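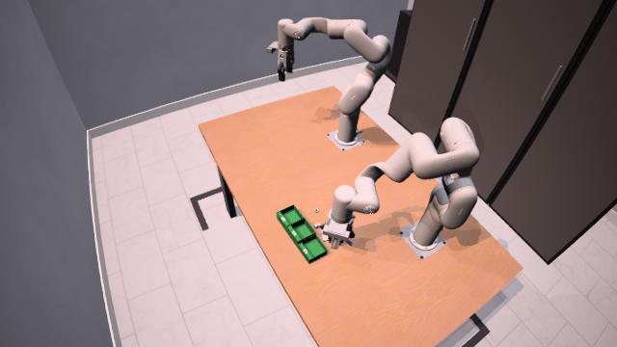 A wooden table with two robot arms and a green divided tray.

3 March 2018

Period drama Skarkholm to return for a second series

Tikville Television has confirmed that Skarkholm, its drama set in a boarding house on the North Sea coast in the 1950s, will return for a second series in November. The new run picks up in the winter after the first series ended, with the Juška family still living above the shop and the harbour closed by ice.

The writer, Bethel Shiferaw, has written all of the new episodes. She began work on them while the first series was still being edited.

"The first series was about people arriving," she said. "I wanted the second to be about what they do once the summer visitors have gone home and they are stuck with one another. There is a lot more cooking in it, and a lot more arguing about coal."

Filming took place in Givdale, where the high street again stands in for the town. Interiors were filmed in a former grain store behind the station, with the boarding house kitchen, the landing and the Juška family's front room built next to each other so that actors could walk from one to the next in a single shot.

Costume designer Austra Tamošiūnaitė has also returned. Her department made 80 outfits for the new series and altered many more from stock. Most of the knitwear was made by hand from patterns of the time, including the green cardigan worn by the landlady in the first series, which has been darned at both elbows to show another year of wear.

"Viewers wrote to us about that cardigan more than anything else," said Tamošiūnaitė. "People asked for the pattern, so we have tidied up our notes and it will be printed in the programme booklet. It is a plain knit with a fiddly collar. Please use a wool that will stand up to washing."

The booklet will also have a short piece on the tea sets and wallpapers used in the house, and a family tree for anyone who lost track of the cousins. A print run of 3,000 is planned. Copies will be free and can be ordered by post once the series begins.

A preview of the opening episode will be held at Givdale Town Hall in November, with 50 seats set aside for residents who appeared as extras. Remaining tickets will go to the public by ballot. Shiferaw and Tamošiūnaitė will take questions after the showing.

The first series of Skarkholm will be repeated in full before the new episodes are shown.

Notes to editors

Skarkholm series 2 is a Tikville Television production. Interviews with the writer and costume designer can be arranged through the Tikville press office. Preview copies of the first 2 episodes will be available to reviewers on request.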